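We use cookies to remember your choices. Accept all | Manage settings

The machine that wants a whole table

By Satish Agarwal
June 11, 2025
3 comments | 12 shares

I want to defend the small office kitchen that does not do very much. I think we ask too much from it now, and we ask it in the wrong way. We buy machines for it, and then we call this hospitality.

When I started to work in Dustisthorpe, our kitchen had a kettle, a sink, a tin of tea bags and one jar of instant coffee of which the lid never closed well. If you wanted a drink you filled the kettle, and you had to wait. Because you waited, you talked with whoever was also waiting. I learned the language of my colleagues in that room much more than in the evening class that I paid for. I learned what "not too bad" means, and that it can mean three different things. Most of this happened before the water was hot.

Then in April our manager at Haneo told us that the kettle would be retired. There would be capsules. She was very proud, and I do not want to be unkind about it, for she had fought for the money. A capsule machine gives every person the same cup in less than a minute. You put the capsule in, you close it, you press, you go. It is clean and quick. I drank from it on the first day and I must admit that the coffee was better than anything from our jar.

But see what happened to the room. Twelve people work on our floor, and before the change it was normal to find three of them standing near the sink. Now one goes in, one comes out. There is no reason to stay. The machine makes a loud noise also, so if a second person is there you cannot speak until it has finished, and when it has finished the first person already leaves with the cup. I have seen two people who like each other very much exchange only a nod.

My friends say that I am confusing two matters. The coffee is one thing, they say, and the talking is another, and if I want to talk I can invite somebody to a bench outside. This is a fair objection and I have tried it. It is difficult. To invite a colleague to a bench is a small event. He will think that you have bad news, or that you are looking for another job. To stand beside him while a kettle boils is nothing at all, and so you can say anything. I believe that many friendships need this kind of nothing, and it should be possible to have it during paid hours.

There is also the question of sharing. A kettle is common property in a very simple manner. You boil for yourself and you ask, "Does anybody want one?" This sentence was perhaps the first complete English sentence that I heard every day and understood every time. With capsules, to offer a coffee to another person is possible, but it is a separate act. You must ask which colour he prefers, and then go back, and press again. In the first week we still offered. After that we stopped, and I stopped too -- I am not better than the others.

I should say something about waste, as people always expect it in such an essay. I do not have a strong opinion. Our used capsules are collected in a bag and sent to a firm called Plusix, and I trust that something sensible is done there. A jar is also rubbish at the end of its life. And I do not want to use the environment as a polite excuse when my true complaint is that I feel a little lonely at half past ten.

What would I like instead? I would not throw the new machine away. At Sarkar, where my wife works, they have kept both, with the kettle on one side of the room and the capsules on the other, and people choose according to their mood. She tells me that in a busy week the capsules win and on a quiet afternoon the kettle wins. This seems to me a good arrangement, and it costs one socket. It does need some space, and I have noticed that a machine of this kind is usually given the best place, as if it were a guest.

Coffee machines are also made to be admired, and I think this is a part of the problem. A kettle can be ugly and everybody forgives it. A capsule machine has to look a little like a car -- glossy white sides with soft corners, a shiny chrome head at the front that gives back the light in bright and dark streaks -- and when you put such a thing on a plain wooden table, the table begins to look like its stand. I understand why people like it. I like to look at it also. I would only ask that somebody puts a kettle near to it, with two mugs.
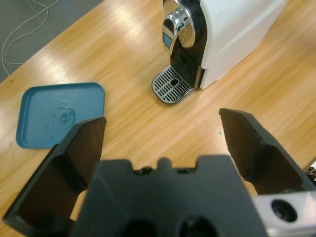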